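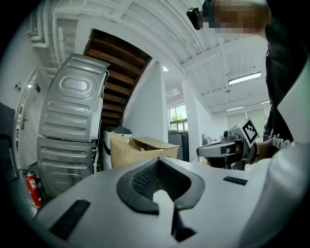

**Figura 1.** T-shirt preta com letras brancas na parte inferior do peito; lê-se "stine".

## 3. A palavra incompleta no vestuário

Uma palavra impressa numa camisola raramente se lê inteira. O tecido dobra, um braço cruza-se à frente, quem veste roda o tronco, e o leitor fica com quatro ou cinco letras nas mãos. A tipografia estudou com enorme cuidado a página, o cartaz e o ecrã, superfícies que ficam quietas, e deixou a roupa quase toda por estudar. É um campo fascinante! Nesta secção tratamos da palavra incompleta como condição normal de leitura e procuramos saber que decisões de desenho ajudam o leitor a completá-la.

### 3.1 Antecedentes

O documento mais antigo do nosso corpus é um mostruário de marcas para roupa de trabalho impresso em 1867, conservado no arquivo têxtil de Fusley. São folhas soltas, com letras de molde para pintar em lona e sarja, e quase todas maiúsculas sem serifa de traço muito grosso. Uma nota manuscrita na margem de uma das folhas recomenda deixar entre as letras "a largura de um dedo, para que a prega não coma o nome". Lemos esta frase com um entusiasmo que o leitor desculpará, pois antecipa com toda a clareza a variável que mais pesou nos nossos resultados: o espaçamento.

As oficinas de estampagem posteriores abandonaram essa folga. Os catálogos da Danzer, que consultámos em cópia, mostram letras cada vez mais juntas e palavras cada vez mais largas, até ocuparem o peito de costura a costura. O efeito numa peça estendida é magnífico. Numa peça vestida, as letras extremas passam para a zona lateral do tronco e só se leem de lado (e de lado perdem-se as outras).
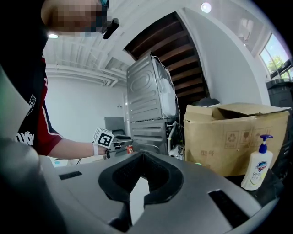

**Porque é que o fim de uma palavra se adivinha pior do que o princípio?** Um bom número de palavras partilha a mesma terminação, e o leitor que só vê as últimas letras fica com muitas hipóteses em aberto; as letras iniciais reduzem esse leque bem mais depressa.

A assimetria é conhecida na leitura de texto corrido, mas na roupa ganha uma dimensão nova, pois a perda não é aleatória. Depende do corte, da gramagem da malha e da altura a que a palavra foi impressa. Uma inscrição na parte baixa da frente apanha as pregas da cintura; uma inscrição alta apanha as que partem da axila. Uma inscrição nas costas, entre as omoplatas, é a mais estável de todas enquanto os braços estão caídos.

### 3.2 Corpus e procedimento

Reunimos 202 peças de malha de algodão com inscrições de uma só linha, cedidas por duas lojas de segunda mão e pelo depósito da Tusden. Ficaram excluídas as peças com desenho sobreposto às letras, as bordadas e aquelas em que a tinta estalada impedia a leitura mesmo com o tecido esticado. Para cada peça registámos a altura das letras, o espaçamento, a posição da linha e o contraste com o fundo.

O contraste merece um parêntesis. O branco sobre preto e o branco sobre azul-escuro dominam o corpus, e com boas razões, mas o branco em serigrafia precisa de uma camada espessa que endurece o tecido. Onde a camada é espessa a prega contorna a palavra em vez de a atravessar, e a própria tinta protege a leitura. Não esperávamos encontrar isto de forma tão nítida, e foi uma das observações que mais nos alegraram em todo o trabalho.

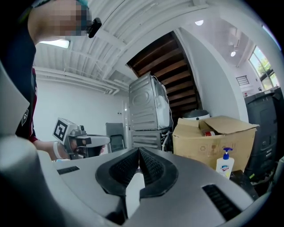

Um segundo efeito da camada espessa aparece depois de lavagens repetidas: a tinta cede primeiro nas arestas das letras estreitas, como o "i" e o "t", e só mais tarde nas redondas. Uma palavra gasta perde assim as hastes antes das curvas. Em 33 peças do corpus a perda era suficiente para transformar uma letra noutra, sobretudo "t" em "l" e "e" em "c", e decidimos analisá-las à parte.

As leituras decorreram em julho, numa sala com luz constante. Participaram 60 leitores adultos, todos falantes nativos de português, que viram cada palavra por um instante curto e a escreveram de seguida como a tinham entendido. Aceitámos como certa qualquer resposta que recuperasse a palavra completa, com ou sem acentos.

### 3.3 Resultados e discussão

O espaçamento largo ajudou em todas as posições, e ajudou mais onde o tecido se dobra mais. Comparámos dois alfabetos de desenho próximo, o Endis normal e a sua versão condensada, e a diferença foi clara a favor do primeiro, apesar de a versão condensada permitir letras mais altas na mesma largura. A altura, em que os estampadores tanto confiam, contou pouco a partir do momento em que as letras já se distinguiam à distância de conversa.

As minúsculas trouxeram outra surpresa boa. As hastes ascendentes do "t" e do "d" sobrevivem a pregas horizontais que apagam a metade inferior da linha, e bastam muitas vezes para reconhecer uma palavra curta e frequente.
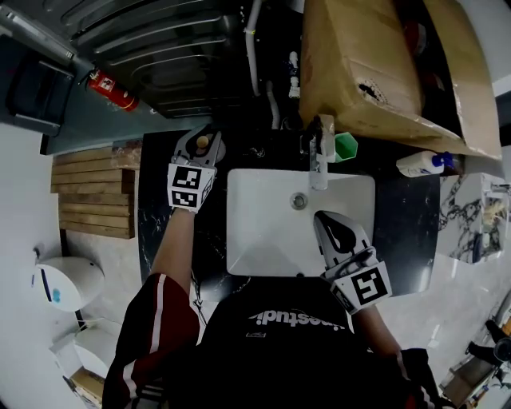

**Figura 2.** Letras brancas em t-shirt preta, na zona dos ombros; leitura parcial: "studio".

Fica por examinar o caso das palavras estrangeiras, abundantes na roupa vendida em Portugal. Os nossos leitores completaram sem esforço as que já circulam na língua e hesitaram nos nomes próprios, para os quais nenhuma terminação é mais provável do que outra. A secção 4 retoma este ponto com as peças gastas e com uma medida de frequência para cada palavra.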